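Subject: Re: [stores-handling] Drive-in or selective rack for slow stock?

Replying to the message quoted at the end, mainly to the point on lift-out depth. Our building has both types, so some numbers may help.

The selective bays are set up for 700 kg per pallet position. The drive-in lanes are 4 pallets deep, same pallet, same load. Lane entry is from the front only, so the last pallet in is the first one out. For stock with a use-by date that rules the lanes out, whatever the saving in floor area.

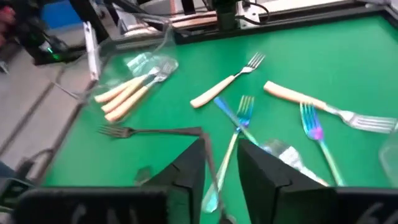 **Chuang**

On clearance: we leave 300 mm above the load in the selective bays. The Custach installer offered a tighter beam spacing that would have given us one more level. I turned it down. The mast on our older reach truck drifts a little at full height, and drivers were already touching the beams before the change.

On damage: all of ours is in the drive-in lanes. Trucks enter the rack itself, so the uprights take knocks at the wheel and at the overhead guard. We logged 13 upright repairs up to October. Guide rails on the floor help with the wheel contact, but they do nothing for the guard. Measure the guard width on every truck that will use the lanes, including any rental units. 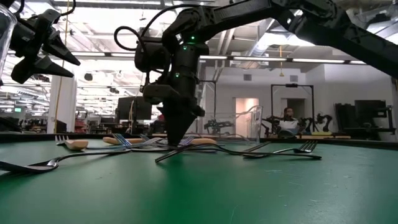
## Slot labels

You asked about these as well. We print lane labels at the entry upright and put nothing inside the lane. The Plidness handhelds scan the entry label and take the depth from the order of put-away. If a driver swaps two pallets and doesn't record it, the system is wrong until the lane is emptied. We allow one item code per lane for that reason – mixed lanes were a constant source of short picks.

For the volumes you give I would stay with selective rack and narrow the aisles first. Check the turning circle with a loaded pallet, as the figure on the data sheet is often for a bare truck.

I can post our lane inspection sheet to the list if it's of use. It is one page.

Chuang
Sultard site, inbound and racking

> We are moving the slow lines into the back half of the building
> and have been quoted for drive-in rack as well as standard
> selective. The drive-in layout gives more positions on paper.
> Does anyone run both? I'd like to know about clearance above the
> load, how much upright damage to expect, and how you label
> positions that can't be reached from the aisle.
>
> Most of our slow lines are held as one or two pallets each. A few
> run to a full lane.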